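Estia Kitchen - Steamer Person, Part Time

Posted July 16, 2023
Hours: 30 a week, mornings
Location: Estia, ground floor of the Stallov building, side entrance
Reference: 3334

We make steamed buns. We make other things too, but the buns are what people line up for, and they are what we get letters about when they go wrong. Since February we have been one pair of hands short, and the lines have been getting longer and the letters a little more personal.

We are looking for someone to take charge of steaming and plating for the breakfast counter and for our two standing orders, Gonimach (the office upstairs, punctual, fond of plain buns) and Saarela (the school down the street, less punctual, fond of everything).

What you would be doing

You come in at 5 in the morning. We are sorry about this, though not sorry enough to move it. The dough has been made the night before by the evening shift, so your day starts with shaping, proofing and filling the first baskets. By opening time we like to have 40 buns ready for the counter. After that you steam to order and try to stay one basket ahead of the line.

The job is mostly timing and touch. A bun that comes out early is gummy in the middle. One that sits too long under a lid gets dripped on and comes out with a face like a golf ball. You will learn to lift the lid away from you and set it down where you can find it again. You will also learn to pick up a bun without leaving your fingerprints in it, a skill that has defeated several people with very good resumes.

You would also:
- wash and dry the baskets between batches, including the little holes
- pack the two standing orders and label them
- keep the steam log up to date, in handwriting another adult can read
- top up the water before the pot runs dry, and own up if you didn't

What we would like from you

Some kitchen experience, paid or otherwise. If you cooked for a large family and everyone survived, put that down. You should be able to stand for most of a shift and carry a full tray up one flight of stairs to Gonimach, whose elevator is a matter of faith. A food handler card is required, but we will pay for the class if you don't have one yet.

You don't need to know how to make dough. The evening shift has opinions about dough and would prefer that you arrive without any.

The tryout

Everyone we like on paper gets a short paid tryout at the practice table in the back room. You get a small electric steamer, a plate and a few plain buns, and you move the buns from one to the other. It sounds like nothing. It tells us more than an interview does, and you can eat the results.
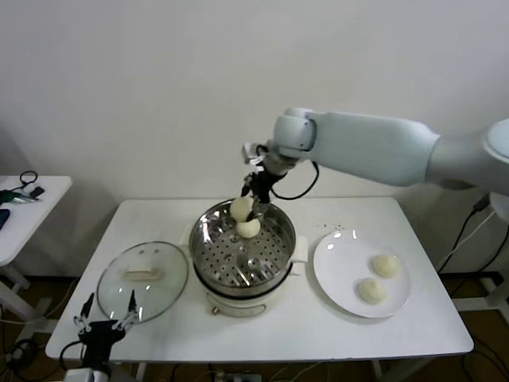

The Morning Manager
Kitchen and Counter, Estia

Two on the plate and two still to go, all plain, smooth and pale, the way Gonimach likes them. The knob on the front of the pot is simpler than the one on our big steamers, so if you can find your way around this one you are halfway there. Please keep the lid flat on the table once it's off. It is glass, and we would like to keep it.

Pay and the rest

Pay is hourly and depends on experience, and we will tell you the number on the first phone call so that no one wastes a bus fare. Tips from the counter are split evenly. You get breakfast every shift. After the first month most people ask if it can be toast - it can.

How to apply

Send a resume or a plain letter to the kitchen office, or drop it off at the side entrance before we close for the afternoon. Put reference 3334 at the top. Tell us which mornings you can work and when you could start. A photo of yourself is not needed. A photo of something you cooked is welcome, and will be passed around.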